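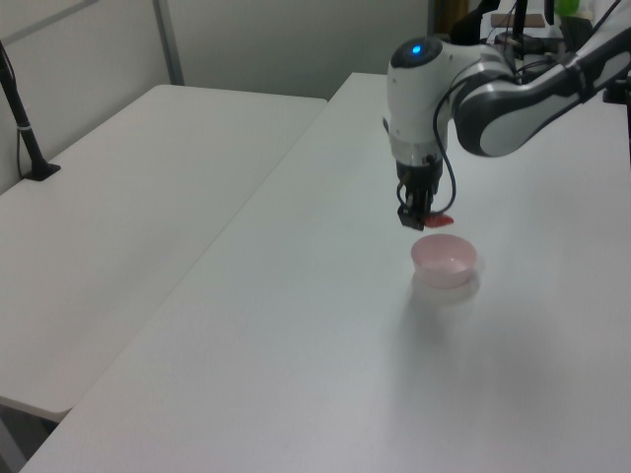

물받이가 깊어서 베란다 바닥은 안 젖는데 모종을 몇 포기까지 심어야 하는지 모르겠다는 후기가 올라왔습니다. 한 화분에 네 포기가 적당합니다. 다섯 포기째부터는 잎이 겹쳐 안쪽에 곰팡이가 생기기 쉽습니다.

옴베르그(Omberg) 딸기 화분 플렌다노(Plendano)
2020년 6월 13일 내용 수정

플렌다노는 베란다와 창가에서 쓰는 긴 사각 화분입니다. 본체와 물받이로 나뉘고, 물받이에는 물이 1000ml까지 들어갑니다. 본체 바닥의 심지가 물을 흙 쪽으로 끌어올립니다. 한여름에는 물받이가 금방 마르니 흙 상태를 따로 확인하십시오.

구성품
본체 1개
물받이 1개
심지 2개
줄기 받침대 4개
모종과 흙은 들어 있지 않습니다.

심는 방법
심지를 바닥 구멍에 끼우고 흙을 본체 높이의 절반까지 채웁니다. 모종은 관부(잎이 나오는 짧은 줄기)가 흙 위로 보이게 심습니다. 관부가 묻히면 썩습니다. 심은 날에는 위에서 물을 충분히 주고, 물받이는 3일 뒤부터 채웁니다. 런너가 나오면 밑동에서 자릅니다. 모종을 늘릴 생각이면 한 줄만 남겨 작은 포트에 받습니다.
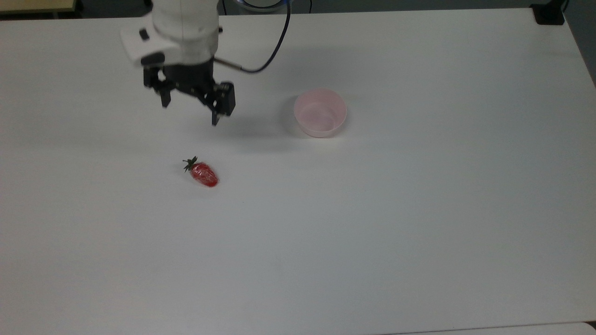

수확은 꼭지 바로 아래까지 색이 든 다음에 합니다. 열매를 잡아당기지 말고 꼭지 위 줄기를 가위로 자르면 포기가 흔들리지 않습니다. 베란다 화분에서는 한꺼번에 많이 익는 일이 드물어서 큰 바구니를 꺼낼 필요가 없고, 사진에 딸기와 함께 놓인 연분홍색 플라스틱 그릇처럼 작은 것을 쓰면 됩니다. 그릇은 별매품도 아니니 집에 있는 것을 쓰십시오. 씻는 것은 먹기 직전에 합니다.

겨울 관리
12월에는 물받이를 비워 두고 겉흙이 마르면 위에서만 물을 줍니다. 물받이에 남은 물이 얼면 모서리가 갈라질 수 있습니다. 누렇게 마른 잎은 떼어 내고 비료는 봄까지 주지 않습니다.

함께 쓰는 제품
소파쿠아(Sopacua) 교체용 심지: 플렌다노 전용입니다. 흰 가루가 끼어 물이 잘 안 올라오면 바꿉니다.
아크몬트(Arkmont) 난간 걸이: 난간 안쪽으로만 설치하십시오. 바깥쪽 설치로 생긴 파손은 보상하지 않습니다.

교환 및 반품
흙을 담은 제품은 반품이 안 됩니다. 배송 중 깨진 제품은 포장을 버리지 말고 고객센터로 연락해 주십시오.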